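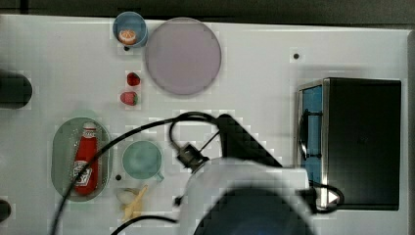 Puesto 11 de Mernance, antes del segundo turno de visitas.

El turno de las cuatro

El domingo de puertas abiertas, Gemma Entwistle leyó el procedimiento en voz alta, como figuraba en la hoja: brazo Egan, programa Flovent, ciclo 1693. Los visitantes guardaron silencio. Un niño preguntó si el kétchup era de verdad. Gemma respondió que el dato no afectaba al ciclo.

Durante 13 años había calibrado muñecas y pinzas para Floron. Conocía el error de repetición de cada eje y el par de apriete de cada tornillo. Con el público carecía de tolerancias.

—La bandeja es ovalada —dijo—. La botella está tendida a lo largo. El sistema calcula el eje mayor y orienta los dedos.

—¿Y si se equivoca? —preguntó una mujer del fondo.

—Se registra.

Pulsó el botón verde. La pantalla lateral mostró la cámara de la muñeca, con el retardo habitual.
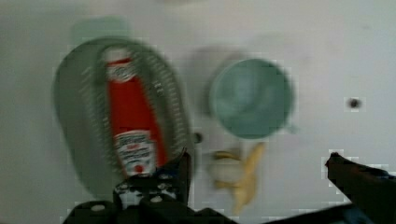
Registro

Anotó la hora, la temperatura de la sala y el código del operador, que era el suyo. En la casilla de observaciones escribió: «Público a distancia correcta». Luego lo tachó. El niño había apoyado la barbilla en la barrera y movía dos dedos, abriéndolos y cerrándolos, con un desfase de medio segundo respecto a la pantalla.

Gemma miró el reloj. Faltaban 58 minutos para el cierre. Cargó otra vez el programa y bajó la velocidad al mínimo, para que el niño pudiera seguirla.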